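Gidari Solid-Top Work Table
April
By the Telteck furniture desk

The Gidari is a plain work table with a solid beech top and a steel frame. Telteck has sold it since the first run came out of the Sydorenko shop, and it is still the table we get the most repeat orders for. Most go to home offices, sewing rooms and small classrooms. A fair number end up as kitchen tables.

The top is made from full-length staves glued edge to edge and sanded flat on both sides. There is no veneer and no edge banding, so if the surface gets scratched or stained you can sand it back and oil it again. It ships with two coats of hard wax oil. Expect the color to deepen over the first year, faster if the table stands near a window. Move lamps and mats now and then during that time or they will leave a lighter patch.

The frame is powder-coated and comes in black, white or gray. Each leg has a leveling foot that turns by hand. The cross rail sits at the back, so you can push a chair or a storage cart all the way under from the front. The frame packs flat and goes together with 11 bolts. The hex key is in the box, but a ratchet makes the job shorter. Leave all the bolts loose until the frame is standing on its feet, then tighten the rail first and the legs after.
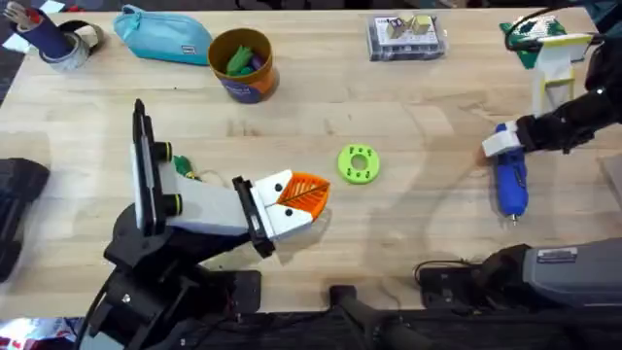 Light wooden tabletop with a pen cup, pouch and other small items toward the far side.

Solid wood moves with the seasons. The fixing holes in the frame are slotted to allow for this, and the screws should be snug but not forced. If the top cups slightly in a dry winter, it will usually settle again when the heating goes off. We do not recommend placing the table over a floor vent.

For daily cleaning use a damp cloth and wipe it dry. Skip anything with bleach or ammonia. Oil the top once a year, or twice if it is used for food. The Carier maintenance oil is the one we stock and a small can covers the top with plenty left over. Put it on thin, wait 20 minutes and buff off what is left. Oily rags should be laid out flat outdoors to dry before they go in the trash.

Price with frame: $952
Top only: $369 less than the full table
Frame colors: black, white, gray
Warranty: 2 years on the top, 5 on the frame

Delivery is to the door on the ground floor. The top is heavy and needs two people to carry it. Check the corners of the carton before you sign, and note any damage on the slip. Saturday delivery can be booked at checkout in most areas. Returns are accepted on unassembled tables in the original carton. Tops cut to a custom length cannot be returned.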